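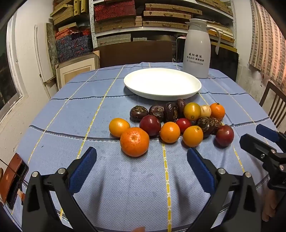
Can any machine put the groceries away yet?

posted by wastard_porch_light, Mar 14, 2018

Okay so this might be a dumb one but I've been going around in circles with my brother-in-law over it. He works on the packing floor at Wevham and he swears that in a couple of years there will be something you can buy that unpacks your shopping, puts the fruit in the bowl, loads the dishwasher, the whole bit. I say no way. We've had a robot vacuum for 11 months and it still gets stuck on the same rug every single morning (I hear it from upstairs, it makes this sad little beep).

What I want to know is pretty simple. I don't need something that cooks. My hands are bad, arthritis in both thumbs, and the little stuff is what gets me. Picking up small round things, opening bags, moving fruit from one place to another without dropping half of it. Is there anything out there for a regular person, or is it all still videos? And if it's all videos, why is a factory able to do it and my kitchen isn't? I would have thought a factory was harder!

Budget isn't huge but I could save up until July if it was worth it.

quietbench

I did maintenance on a fruit line at Adirside for 12 years, so I can take the factory half of this.

Your brother-in-law is sort of right about his floor and wrong about your house. On our line every lemon came down the same chute, facing whichever way, one at a time, under the same lights. The machine didn't pick anything out of a mess. It got handed one lemon over and over and it had suction cups sized for lemons. When we switched to a smaller fruit we had to stop, swap the cups, and fiddle with the pressure, and that ate most of a shift. Somebody still stood at the end pulling out the bad ones by hand.

Home is the reverse of that. You've got a bag with everything in it, all sizes, rolling into each other. Think about what's on a table on any normal day. In the second picture there's a little orange fruit, a kumquat or close to it, between two ridged blue pads, and right behind it are a cherry tomato, bigger citrus and a row of dark water chestnuts. That's a rotten mix for a machine! The tomato wants a light touch, the water chestnuts are rough and dark and sit close together, and whatever grip is right for one is wrong for its neighbor. A person doesn't think about it at all. Also, that gripper is a hand-held kind, and there's somebody's hand around the handle of the other one beside it, so I wouldn't count it as a point for your brother-in-law.

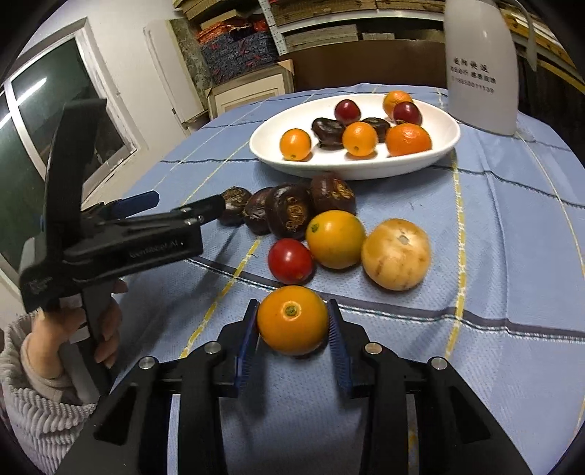

What I would look at in your shoes is the gripping end by itself, with you doing the thinking. Your eyes and arm are already better than anything for sale. It's only the pinch you're short on. A decent reacher with soft rubber tips and a wide trigger (so you squeeze with all four fingers and leave the thumb out of it) will pick up plums and small oranges fine. Mine has a smooth oval tip that is useless on anything round, so get flat pads with some ridges to them. Try it in the store on something small before you pay. I bought 2 bad ones before I found one I could live with, and the better one was cheaper.

For bags, just use spring-loaded scissors. They open themselves.

I'd keep the savings. Ask again in a few years and I may have to eat my words.

lam_street_dad

no. next

my mom uses kitchen tongs with the silicone ends, works on everything except grapes

tinker_and_toast

Gonna disagree a bit with the first reply. Reachers are great until your wrist gets tired, and if it's thumbs now it can be wrists later (was for me). See if your town has an occupational therapist who does home visits. Mine came out to the house, watched me put the shopping away and moved my fruit bowl down off the high shelf to the counter where the bags land. Cost me nothing for the bowl part, and I use the reacher a lot less.

As for robots, I want one too! The vacuum at our place ate a shoelace last week and we had to flip it over and cut it out.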